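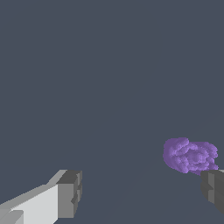 Zidby asked why we bother with a wrist camera in sim at all when the simulator already knows where every object is. Fair question, so I'll answer it in a few posts.

The planner does get the exact pose in sim. The policy doesn't. It gets the wrist view and the joint states, same as it will on the arm. If I feed it the pose now, I have to take it away later and train again.

What I've been working on since July is the pre-grasp check. The fingers are open, the object is between them somewhere, and the code has to decide: close, or shift first.

The purple lumpy thing is a good test for this. It sits well over toward the right finger, with a lot of open gap on the left. Close from there and one finger does all the early pushing.

The old check only asked if the object center was inside the gap. Yes or no. It passed plenty of poses like this one.

The new check, in Akeo 4, compares the free space on each side. If the two sides are too uneven, it asks the planner for a small sideways move before closing.

Ran both on the same 100 seeds. The new one asked for a shift in almost 100 percent of the bad starts. It also asked for a few on starts that were fine. I can live with that for now, a shift is cheap.

Seed 529 still breaks it. The mask splits one object into two blobs and the check measures from the wrong one. Lumpy meshes do this more than boxes.

Flat gray background and flat shading are on purpose – I want the geometry bugs out before I turn on textures. Lighting changes come after that.

Chrysikopoulos wanted to know if the shift could be learned too. Probably. I'd like to keep it as plain code until the mask bug is fixed, so there's one less thing to suspect.

Next up is the blob merge, then a rerun of the same seeds. Will add the results to this thread.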